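Plastics bench notebook, January

Starting a fresh page for the lunch box problem. I've been wanting to do this one for ages! Everybody has that one food container that went cloudy, or soft at the corners, or still smells of curry after months, and I'd like to know what the dishwasher has to do with it and what is only down to age and tomato sauce.

What we have: a carton of polypropylene boxes from Prendport, all the same mold, and a handful of the older Honuvus ones in a clear plastic I haven't identified yet. I weighed a Prendport box five times on the small balance this morning and got readings that agreed beautifully, so the balance is fine again after the move. The big one still drifts if anyone leans on the bench. Please don't lean on the bench.

Stain mix

Went with the Bermúdez recipe again: oil, tomato paste, turmeric, a little vinegar, warmed and stirred until it looks like something you would really eat. Batch 9 is the good one. Batches before that separated in the jar, and I think I was adding the vinegar too early. If you make more, write the batch number on the lid AND the side, as lids wander.

First look under the microscope was lovely. The turmeric gets right into the knife scratches and you can follow every one of them like a road map. On the smooth wall there's hardly anything to see. So scratches first, stain second, and I want a set with no scratches at all to compare.

Loading

Plastics all go on the upper rack, away from the heater at the bottom. Keep the boxes apart so the spray can reach every side, and don't let one nest in another. 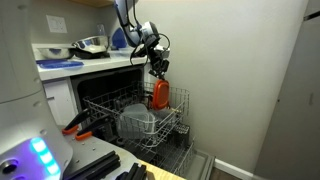 Cycle count

Target is 100 washes per set, with a pull at every 10 for weight, haze and the sniff test. Prinitz detergent only, no rinse aid. I know the rinse aid question is the one everyone asks about, and I'm itching to try it too, but that gets its own set later.

Haze meter read 527 on the blank this afternoon, in whatever units the old display uses – I couldn't find the manual. It came back to the same number three times running, so I'm treating it as my zero and will convert when the manual shows up. Check the green drawer?

Loose ends

Sniff test needs more noses. Mine is useless after making stain mix.

Hardness tips: the fine one is bent, use the spare.

Still don't know what the Honuvus plastic is. It sinks in water, so it isn't polypropylene, and the sound when you tap it is quite bright, almost like glass. Will try a sliver in salt water tomorrow and see where it floats.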